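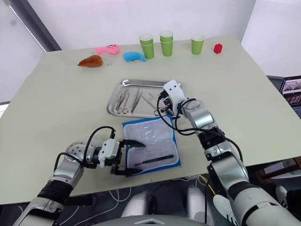 Shop > Bellis Toy Repair > FAQ

By Margareta Filip, 28th December
13 shares | 6 comments

Can I wash a plush toy in the machine?
Cold, gentle, inside a pillowcase. Music boxes stay out of the drum. We have met several that didn't.

Do you fix seams?
Yes, for $6 a seam. Dog damage is quoted separately, after we've met the toy.

How long will it take?
Two weeks, or longer in April, when everyone cleans under the bed.

My child wants daily updates.
So did Grigore's. Call before noon and ask for Ileana, who does the voices.

Can you make it smell new?
No. Your child would notice and we'd get the letter.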